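Bimanual planner stalls when the grippers get close

warnell_fork
Two arms on one rail, facing each other, planning as a single group. Free space is fine. Once both grippers close in on a small part, the planner hits its limit of 3,000 samples and quits. Target is a paper crane.
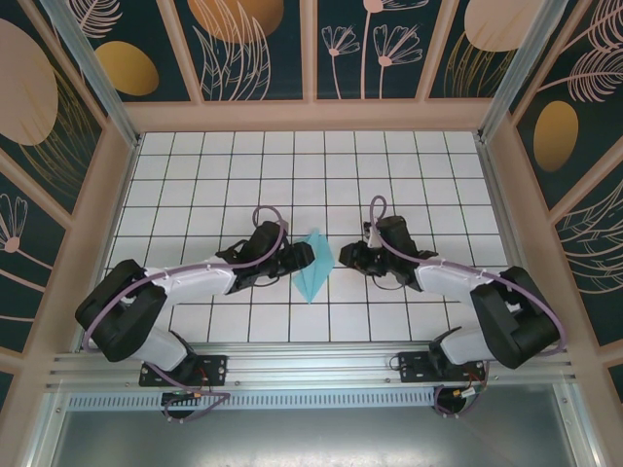

Padding on the collision meshes is already down to 3 mm. Going lower makes me nervous with the cables looped over the wrists.

racz_t
Plan the arms one after the other. Freeze the left, plan the right, then swap.

slanz
Disagree. Sequential planning deadlocks at that spacing. Keep the joint group and seed it from the last valid pose. We do that for sheet work, with one corner pinched in the right gripper. 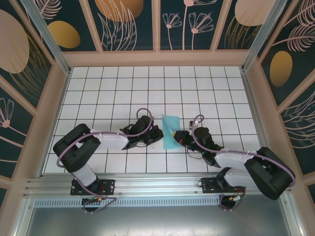

Photo: Selina Lanz

Median plan time is 900 ms with seeding. The cables get their own capsules in the collision model - don't fold them into the link padding.

racz_t
A sheet is forgiving. Folded paper isn't, and 900 ms is slow for replanning.

warnell_fork
Replanning isn't needed yet. Trying the capsules first, padding back up to 5 on the links.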